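Ticket 1075
Opened by: Elīna Lapiņa
Site: Grultham
Cell: Valthorpe two-arm bench, block stacking
Date: 21 July 2018
Severity: medium
Status: open, workaround in place

Summary
Left gripper reports "closed" before it has closed. The release and retreat step then starts early and drags the top block sideways.

Observed
Run 304 stopped with fault 29 (position deviation, left wrist) during the place step. Task order is red, yellow, green, dark gray, stacked inside the tape square. Right arm did not log a fault. E-stop was not used. The controller held both arms and waited for a reset.

Repeated at reduced speed with logging on. Views from the bench:

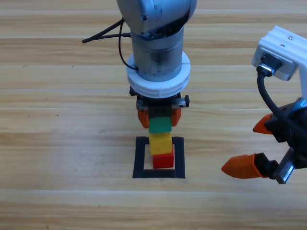
Dark gray block on top of green, still in the fingers.

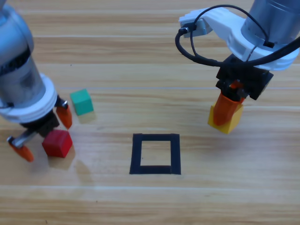 Tape square empty, yellow block in the right gripper.

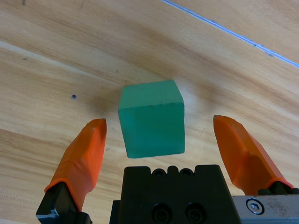 Green block between open fingers, wrist view.

Checks done
Finger screws: tight, both arms.
Supply voltage at the left gripper: within limits.
Cable swapped with the Prillmont spare: no change.
Firmware rolled back one version: no change.
Gripper re-homed: fault gone for 104 cycles, then came back.

The last result points to drift in the home offset. Wiring looks unlikely. Suominen had a similar report in October and fixed it by replacing the encoder disc, but their unit was an older revision.

Workaround
Re-home the left gripper every 50 cycles. Keep the place step at half speed. Do not raise the deviation limit to clear the fault.

Next
Encoder disc requested from stores. Ticket stays open until the replacement has run a full shift without fault 29.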